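8/23/23

Back from the coast and straight into the thick of it. I'd had a lovely quiet week and then walked in at Wurosstead this morning to find my peg moved, my mug in the wrong cupboard and the new rota pinned up with my name on it under "cell support". Cell support! Last month I was packing. I've been packing for years and I can do it with my eyes shut, which is more or less how I did do it on Mondays.

So the job now is this. The arms do the picking and setting down, and I teach them where things are, keep the supply coming and sort it out when one of them sulks. Roald Eide from the line office went over it with four of us before tea break. He's a patient man and he doesn't talk down to you, but he does love a number. The old bench did 246 sets on a good shift, he said, and they want to be past that by November with two people where there used to be five. I asked where the other three go. Returns and goods-in, apparently, same pay, and it's in writing. I want to see the writing.

Thịnh Mai had me on the pendant after that. I was dreading it (I can't even set the timer on the cooker at home) but it's a lot like an old satnav once you stop jabbing at it. You nudge the arm along, save the point, nudge it again. My first go took 58 minutes for something Thịnh does before his coffee's cool. He was very nice about it and only laughed once.

What I keep thinking about is my hands. By two o'clock on the packing bench my wrists used to ache so much I'd be running them under the tap. Today, nothing, not a twinge! But my head was mush by half past three, and my feet hurt from standing and watching. It's a different kind of tired. And it's quieter to talk over but we talk less, I noticed that. On the bench you could natter all day and your fingers got on with it. Now if I look away to hear about somebody's kitchen I've missed whatever it was the arm did.

Palacios from nights thinks we'll all be out in a year. I don't know. She said the same about the barcode guns.

Had a wander round the table after lunch and got one off the fixed camera to show Mum, who has been imagining something out of a film.

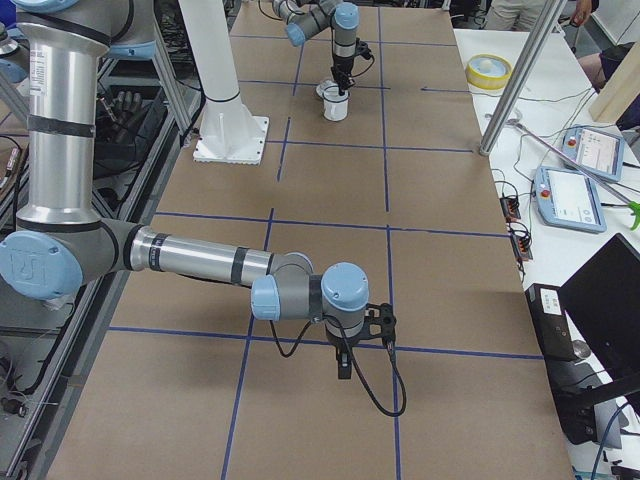 The cup end is the far one. Blue tape for the squares, pendants over on the white table.

I like the tape. It's the one part of the whole business I could have set up myself, and I've already told Thịnh I want to be on taping when they lay out the next table.

Tomorrow I'm on the pendant again, on my own for the first hour, with Roald in shouting distance. Must remember my flat shoes and the reading glasses. Also ring Mum back, and ask about that bit of paper with the pay on it.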